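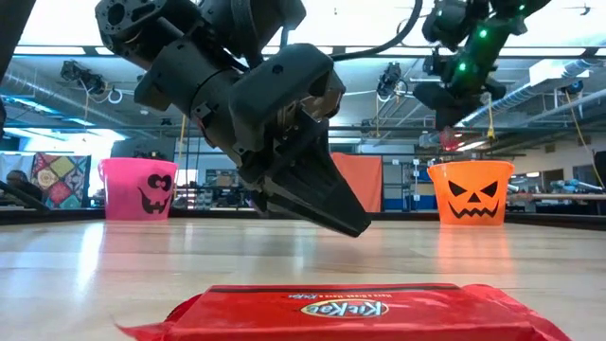
Halloween sweets: one bucket or two?
Forum: House & Home > Seasonal Grumbling

clerkis82
Every October I put out a pink bucket and an orange one, chocolate in the first and everything else in the second. Every October, by half six, it is all one soup. Do I give up and tip the lot into the pumpkin?

Podik
Two buckets is asking a child in a bedsheet to do admin. One bucket, held by you, at chest height. They get what their hand lands on.

ostrowski_b
Disagree. We've had two for years and the children manage perfectly well. It's the parents who go rummaging for the KitKats.

clerkis82
I am one of those parents, so I'll let that go.

Pinaston
Has anyone else noticed that the pumpkin bucket always empties first, whatever is in it? I put raisins in ours once. Gone. The other one had proper chocolate and a nice smiling face on it and they walked straight past.

Podik
You gave out raisins and you still have windows?

Pinaston
Small village. They know where I keep the hose.

ostrowski_b
Back to the question. Put them on the floor well apart, one each side of the door. Ours used to sit together on the hall table and that was where the mixing happened.

Podik
On the floor the dog gets them. Chocolate is no joke for dogs, wrapper or no wrapper.

ostrowski_b
We haven't got a dog.

Podik
Other people's dogs come trick-or-treating. We had one last year dressed as a lobster.

clerkis82
No dogs up our stairs, so floor it is. Next question: how many do I buy? Last time I got over 1000 pieces from the cash and carry and had six callers. I was still finding fun-size things in coat pockets in May.

Pinaston
Buy only what you like eating. Then six callers is a good result.

ostrowski_b
For once I agree with the raisin woman.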